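Drenombridge Shared Workshop Releases Plans for Vindel, a Home-Built Robot Arm

DRENOMBRIDGE – Members of the Drenombridge Shared Workshop have finished the second version of Vindel, a tabletop robot arm built from printed parts and hobby motors, and are making the full plans free to download. The package includes the part files, the wiring diagram, the control software and a build guide of 70 pages.

Vindel was started two winters ago as an evening project at the workshop on Mikuš Street. The first version could lift a light object but sagged when the arm was stretched out, and its gripper often closed off center. The new version has a stiffer shoulder, a redesigned gripper with two black fingers, and a small camera at the wrist that looks out between them.

"We wanted something a person could put together on a kitchen table with ordinary hand tools," said Tsegereda Zeleke, who led the build. "The first arm needed a drill press and a lot of patience. This one needs a set of hex keys, a soldering iron and a few weekends."

The parts for one arm cost $600, not counting the computer that runs it. Printing takes the longest. The shoulder housing has to be printed in one piece and lying on its side, and the guide gives settings for three common types of printer. Builders without a printer can order a set of printed parts through the workshop at cost.

Most of the work this spring went into the gripper. Earlier fingers were smooth, and small objects slid out when the arm turned. The group tried rubber bands, bicycle tube and several kinds of tape before settling on a textured pad at each tip. The pads are glued on and can be replaced without taking the fingers off the arm.

The control board is the Bridard, a design by the same group that was first used on the workshop's plotter. It drives all of the arm's motors and shuts them off if one draws too much current. The board files are part of the download. The board can be soldered by hand, though the guide suggests practicing on scrap first – two of the connectors are close together.

For testing, the group uses small wooden alphabet blocks with colored letters and borders. The blocks are set out in a loose group on a table, some apart and some touching, and the arm is asked to pick them up and put them in a tray. A run ends when the tray is full or the arm has missed three times in a row. The group has logged 1000 pick attempts with the new gripper. Single blocks give it little trouble. Blocks that touch are harder, and the log lists every miss along with the camera picture taken before the arm moved.

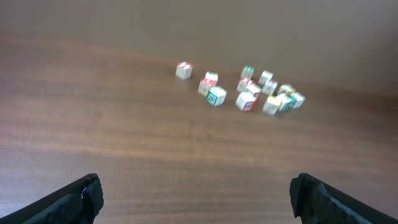 Zeleke said the touching blocks will get most of the group's time from now on, and that she would like to see other builders try a narrower finger, as the present one can bump the next block over while it closes. Changes sent in by other builders will be tested on the workshop's own arm before they are added to the plans.

The workshop will hold an open build evening for Vindel in July, starting at 7 p.m. Visitors may bring their own parts. Soldering stations are free to use, and children are welcome with an adult.

The plans, the software and the test log are available on the workshop's website. Printed copies of the build guide can be picked up at the front desk during open hours.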